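Unit 4 handout: looking after the hand-held gripper
Tutor: Gemma Sowerby. Bench help: Nevzat Kurtuluş

You'll each get a go at this tool, and I think it's the best bit of the course – small enough to understand in an afternoon!

Before you start
Sign the Bamel log. Wipe both finger faces with a dry cloth and check for grit. Open and close the jaws slowly, 40 times, feeling for a catch. If you find one, stop and look at the pivot before you touch any screws.

Fingers
Snug up the finger screws by hand, a quarter turn at a time. Overtightening is how we cracked a finger in July. Spares are in drawer 34, labelled by colour.

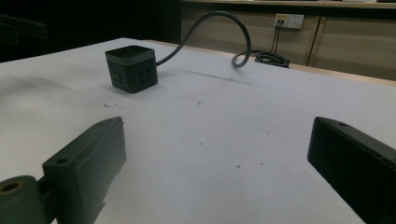
Camera checks come next, and they're great fun once you know what to look for. Set the tool low over the white table and bring up the live view. You want both dark fingers showing in the lower part, one each side, with clear tabletop between them. A black power cube with its grey cable looping up behind it makes a good target – dark edges on white are easy to judge for focus. Look at the specks on the table too. Wipe the lens, then look again: any speck that has gone was on the glass.

Write your readings on page 91 and bring them to Bent's session.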